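Pre-power checklist, valve-turning cell
Shared workshop build, Sornarent bench arm
Checked in simulation first, then at the real table. Revised January 30, 2024.

1. Base plate bolts tight. OK.
2. Table clear inside the arm's reach. OK.
3. Valve fixture screwed down at the corners. OK - recheck after every 2 hours of running.
4. Elbow path past the table edge. COMMENT: keep 600 mm of floor free on that side. Tape goes down before the next open evening.
5. Gripper open before the first move. OK.
6. Handwheel turns freely by hand, stop to stop. COMMENT: stiff at the closed end. Grease and try again.
7. Speed limit set in the Waker controller. OK.
8. E-stop reachable from both sides. FAIL. Only one button so far, second one ordered.

Simulated cell, arm and valve fixture:

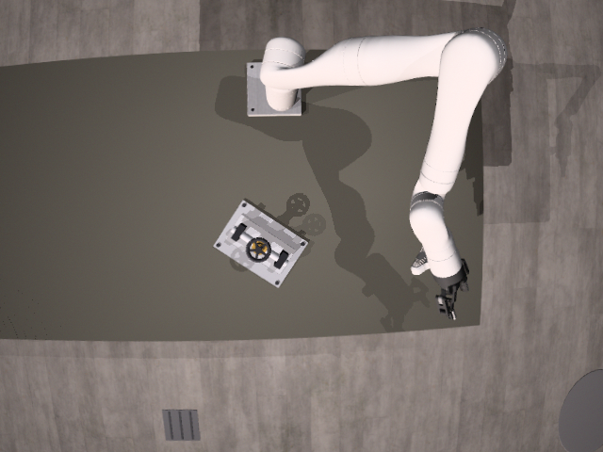
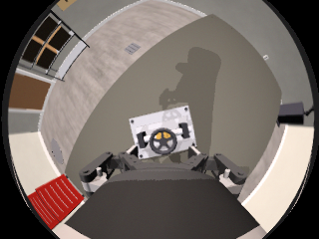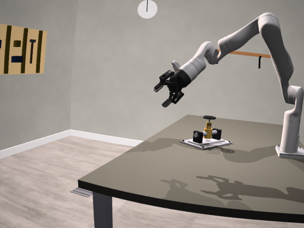

Gilles Millet wrote back that item 8 should hold up everything else, and that he would not sign for powered runs with one button. He also asked for the cable at the wrist to be checked with the arm stretched out, as the old one wore through last May.

9. Wrist cable, arm stretched out. Added, not done.
10. Grip force at the low setting for first contact. OK, file 314.
11. Second person present for powered runs. Open until item 8 is closed.

Result: no powered runs yet. Simulation only.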